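A Gripper for Every Hand: Inside the Studside Collection Kit

Teaching a robot arm to pick up a bag of dried beans has long been a costly affair. The arm must be bought, bolted down, fenced off and driven by a trained operator, often for hours, before the software has seen enough good attempts to learn from. For a large manufacturer this is an ordinary expense. For a small packing house, a technical college or a repair shop with one engineer, it has usually been the point at which the project stops.

The Studside kit, offered by the equipment firm Grernora, is aimed at this second group. It replaces the arm, during the teaching stage, with a gripper that a person holds and squeezes. A wide-angle camera sits on the tool and records each attempt from close to the fingers. The recordings are then used to train a control program, and only at that stage does a robot need to be present. Görtz, which supplies the matching gripper head for several common arms, is the partner on the hardware side. The fingers on the handheld tool and the fingers on the arm are the same part.

Our review took place over several weeks in a shared electronics workshop. The kit was set up with the staff's own furniture, on their own benches, among the equipment they use every day. Grernora provided the standard package and one remote training session, the same terms given to any paying customer.

The standard package contains 2 handheld grippers, a charging dock, a set of spare finger pads, a calibration board and a carrying case. Each gripper weighs 692 grams with its battery fitted. That figure matters more than it may seem. A person repeating the same movement through a morning will notice every extra gram, and our testers reported tired wrists by the end of the longer sessions. Grernora advises a change of operator each hour, and we would support that advice. The handle is wide and suits larger hands better than smaller ones. A slimmer grip is listed as an optional part, although it was not available during our review.

Setup was brief. The calibration board is placed flat on the work surface, the operator moves the tool slowly over it, and a tone confirms that the camera has been matched to the fingers. The written guide is clear on this step and rather less clear on the next, which concerns the naming of tasks. Two of our early sessions were saved under the same title and had to be separated by hand.

The choice of objects is left to the customer. Lollik, the software service included with the kit, suggests beginning with rigid items of a single size and moving on to soft packaging once the first results have been checked. We followed this order. Boxes and plastic tubs gave no trouble. Bags were more demanding, as they fold differently each time they are lifted, and clear film can be hard for a camera to read under strong overhead light.

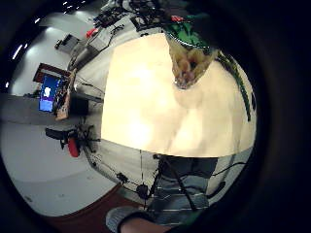
The wide lens proved to be both the main strength of the kit and the source of several small annoyances. It takes in a great deal of the room along with the work surface, and this helps the software judge where the tool is at each moment. It also means that a bright tabletop can lose its detail, and that people and furniture well away from the task become part of the record. Organizations with strict privacy rules should consider this before the first session. Lollik offers a masking service that removes faces from stored footage, at an added monthly charge. We would prefer to see it included in the base price.

Once recorded, sessions are sent to Lollik for processing. The firm asks for 200 clean attempts per task as a starting point. An attempt is rejected if the tool moves too quickly, if the fingers leave the view, or if the recording is broken off before the object has been released. Of our first 200 attempts at lifting and placing a soft bag, 76 were rejected, most of them for speed. This was discouraging. The second round went better after the testers had slowed their movements and learned to pause for a moment after each release. The reports returned by Lollik name the fault in each rejected attempt in plain terms, and they were the most useful teaching material in the whole package.

Processing took place overnight. A batch sent on a Sunday evening was ready when the workshop opened the next day. The finished program was then loaded onto an arm fitted with the Görtz head. With rigid boxes, the arm performed the task smoothly from the first run. With bags, it succeeded in most of its attempts but was prone to pinch the film too near the edge and lose its hold. Further recordings improved the matter, though a customer who handles soft packaging all day should plan for several rounds of collection before relying on the result.

Some limits should be stated plainly. The kit does not measure force, and tasks that depend on a careful squeeze, such as handling ripe fruit, fall outside its stated range. The tool has two fingers and cannot copy the work of a whole hand. Footage is stored on Lollik's servers for the length of the contract, and a customer who ends the service has 2 months in which to download it. The finished programs may be kept, but they will receive no further updates.

Support was courteous and usually prompt. Questions sent by email were answered within the working day, and a faulty charging dock was replaced without dispute. The printed manual would benefit from an index and from larger diagrams. An online version is promised.

Grernora sells the kit outright or leases it by the quarter, with the Lollik service billed separately in either case. The arm and the Görtz head are not included. For an organization that already owns an arm and wishes to give it new tasks without hiring a specialist, the lease is the sensible way to begin, and a single quarter is long enough to learn whether the work in question is suitable. Those without an arm may still find value in the kit, as recordings made now can be processed later for any of the models on the Görtz list.

The slimmer handle is expected in April. Existing customers will be able to exchange the standard grip for it at no cost.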